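PRESS RELEASE

Robot success rates should be checked by eye, says Clillard team after repeating its own desk test

CLISTEO, September 2026 - A robot learning method that looked good in its first trial looks a good deal less certain after a longer one, according to a report published by the Boychuk Laboratory at the Clillard Institute.

The method, called Fetik, teaches a robot arm to handle objects on an office desk by training it on recordings of the same kind of work done under human control. The laboratory's first account of it rested on 40 attempts at a cleared table. The new report covers 934 attempts at three desks that people had been using, with their screens, leads and books left where they were.

The scoring software that came with the method passed most of those attempts. The team then watched the recordings. In 148 of the attempts marked as a success, the people watching could not agree that the job had been done as asked, or agreed that it had not.

The laboratory is publishing the result because its first account has been cited as evidence that the method works outside a tidy test area. The group now says that the first trial could not have shown this. It was too small, it was run on a bare surface, and it was scored by a program written by the same people who built the method.

"We would have raised an eyebrow at those figures if somebody else had sent them to us," the laboratory said in a statement. "We should have raised it at our own."

What was tested

Each attempt began with a short written instruction to the robot, such as moving a cloth to a marked area, or putting a small object beside a stack of books without shifting the stack. The arm had a fixed time to finish. A fixed camera recorded the desk from beside or above, and the scoring software compared the end of the recording with a stored picture of what the finished job should look like.

That last step is where most of the trouble was found. The software looks at the object named in the instruction and at very little else. If the cloth ended up in the right area, the attempt passed, even when a cable had been dragged along with it. If a book had been nudged out of line and the small object was in its place, the attempt passed as well.

Soft items gave the widest disagreement. A cloth can be in the right area and still be bunched up, half under something or hanging over the desk edge. The instruction often failed to say which of these would count as finished. The software had a rule for it, but the rule had been chosen during the first trial, when there was nothing else on the table for a cloth to catch on.

Cables came next. They are thin, they loop, and they tend to lie across the very places a gripper has to pass through. The training recordings contained few of them. The team does not claim to know how much of the drop in quality comes from this gap in the training material and how much from the method itself, and the report says plainly that the trial was not set up to separate the two.
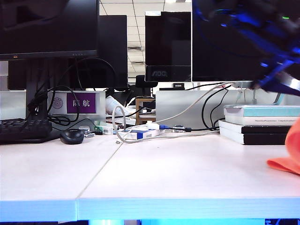 The blue and black gripper moving at upper right, with cables, four stacked books and an orange cloth on the desk.

Why the desks were not tidied

Leaving the desks alone was the main change from the first trial. Robot handling results are often gathered on clear tables under steady lighting, with a small set of objects chosen in advance. There are fair reasons for doing so. Results are easier to compare, and a fault is easier to trace. But a number gathered that way says little about an office, and the laboratory admits that the wording of its first account let readers think otherwise.

For the new work, staff were asked to keep using the desks between sessions. Nothing was glued down, labelled or lined up for the robot. The objects named in the instructions were added before each session and taken away after it. Everything else was whatever the desk's owner had left out.

This makes the trial more like ordinary use, and it also makes it messier as science. No two sessions began from the same layout. A run of poor attempts could mean that the method struggles with a certain kind of object, or merely that a lead happened to be lying in an awkward place that session. The report lists attempts desk by desk for this reason and gives no single overall success rate. Readers who want one can work it out from the published tables, but the laboratory advises against quoting it.

What the result does and does not show

The report does not say that the method fails. On rigid objects with clear space on each side, the people watching and the software mostly agreed, and most of those attempts were finished as asked. The group considers this a real result, though a narrow one.

Nor does the report say that training on recordings is the wrong approach. It tested one version of one method, on one type of arm, in one building. There was no rival method in the trial. Anyone hoping to learn whether this approach beats another will not find the answer in these pages.

What it does show, in the laboratory's view, is that an automatic score can drift away from what a person would call a finished job, and that this drift grows as the surroundings get busier. On the cleared table the gap was too small to notice. On the working desks it was large enough to change the conclusion.

There is a further problem that the team has not solved. People watching the recordings did not always agree with one another. Some were strict about a book that had moved by a finger's width, and others let it pass. Written guidance narrowed the differences without removing them. Human review is therefore treated in the report as a second opinion, and no claim is made that it gives the true answer.

Some attempts could not be judged well by anybody. The gripper moves quickly, and in parts of the recordings it shows up only as a blur. From one fixed viewpoint it can also hide the object it is handling. Where the end of the job could not be seen clearly, reviewers were told to mark the attempt as unclear, and those attempts are kept apart in the tables. The scoring software has no such mark. It must answer yes or no, and it did so even when the view was poor.

Changes to the laboratory's own practice

The Boychuk Laboratory has added a correction to its first account of Fetik. The correction withdraws the phrase "ready for everyday desks" and states the size of the original trial in the opening paragraph, where it had previously appeared only in a table at the back.

From now on the laboratory will report automatic and human scores side by side. Where they differ, both will be given, along with the instruction the robot received. Side effects, such as a moved book or a pulled cable, will be recorded for each attempt even when the named object ends up in the right place.

The group will also stop choosing which recordings to show by hand. The short film released with the first account was cut from attempts that had gone well. It was not labelled as such. The film has been taken down, and any replacement will be drawn at random from the full set, poor attempts included.

The Clillard Institute has agreed that future statements to the press about robot trials at the laboratory will give the number of attempts and the conditions in which they were made. It has not adopted the same rule for its other groups.

Open questions

The laboratory has been asked whether a larger set of training recordings would close the gap. Its answer is that it does not know. More recordings with cables and soft items in them might help, and the team plans to collect some, but it regards the common claim that more material will fix the remaining faults as a guess until somebody has tested it.

A second trial is due to start in January. It will use the same three desks, a second viewpoint and a revised set of instructions that say more exactly what counts as finished. The plan, including the rules for scoring, will be published before the first attempt is made and will not be altered once the work has begun. If the scoring software has to be changed part of the way through, the earlier attempts will be scored again and both sets of scores released.

The team expects the new instructions to reduce disagreement among reviewers. It is less confident that they will improve the performance of the arm, and warns that clearer rules could just as easily make the results look worse.

Availability

The full report, the desk-by-desk tables, the reviewers' written guidance and the corrected version of the first account can be requested from the Boychuk Laboratory. Recordings are available to other research groups on request, subject to the consent of the staff whose desks were used. The scoring software is supplied in the version used for the trial, with its known faults listed.

Notes to editors

Fetik is a research method and is not on sale. The laboratory asks that results from the first account should not be quoted without the correction.

The Boychuk Laboratory is part of the Clillard Institute in Clisteo and studies how robot arms handle everyday objects. Press enquiries should be sent to the institute's press office.

ENDS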